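Chapter 2
Protection Orders in Family Court

A protection order starts with a petition. The person asking for it is the petitioner, and the person it names is the respondent. 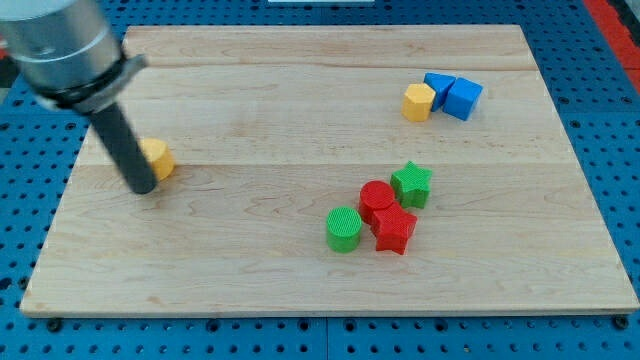 Page 151

In February, Uzma Mughal asked a court in Tuhumury to let her back into the family home. The judge had to decide who could live there until the full hearing.

Related chapters
Dividing Property
Support Payments

Comments
Ngan-ling Fu: Is the Tuhumury ruling printed in full anywhere?
gukar957: Try the appendix, page 400.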